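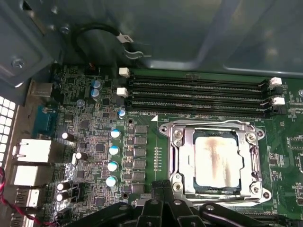 *Tower on its side: memory slots empty, old paste still on the CPU.*

Re: [hebden-refurb] Stripping order for the Galtero towers

On Feb 8, 2024, Lorraine Marsden wrote:

> My suggestion is we stop cleaning the processors at teardown. Pull the memory, leave the chip in its socket with whatever paste is on it, and let the buyer deal with it. Kanine say they will take the boards as they are, and we save a couple of minutes a machine. With 377 towers to get through by April that adds up. I'd also leave the power supplies in the case, they go for scrap weight anyway.

Lorraine, I'm not convinced, and I'd like to see the Kanine terms in writing before we change the sheet.

"As they are" is doing a lot of work in that sentence. The last time a buyer told us that, it was Isgate, and they knocked 175 off the invoice for "contaminated sockets" on boards we had sent with the chips in. I never got a straight answer about what the contamination was. I suspect paste. Look at the lid on that processor: whitish film all over it and brown streaks down the middle. How is anyone supposed to read the part number through that? If we can't read it, we can't list it, and we're taking the buyer's word for what we sold.

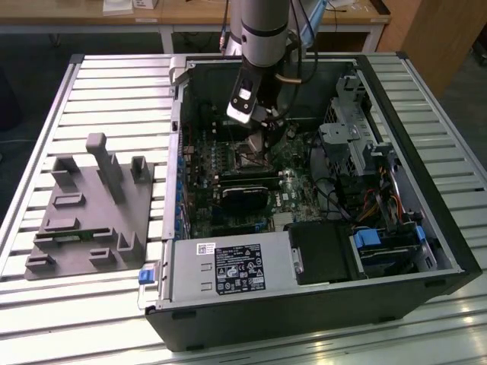
On the power supplies I half agree. They sit along the bottom edge and they aren't in the way of the board. But I don't believe the scrap weight argument until somebody shows me the two prices next to each other. The label is right there on the side you can read with the case down, so writing the rating on the sheet is no work at all. Let's do that much before anything gets weighed in.

The expansion cards should come out first, whatever else we decide. The one with the black heatsink runs right across the board and I don't want it knocked while people are reaching past it for the CPU.

As for a couple of minutes a machine, who timed it? I'd want to see 2 people do a batch each way. I've heard "it adds up" before, usually from whoever isn't holding the screwdriver.

Can you forward what Kanine sent you? If it has a minimum of 1000 boards in it somewhere, I'd rather know now.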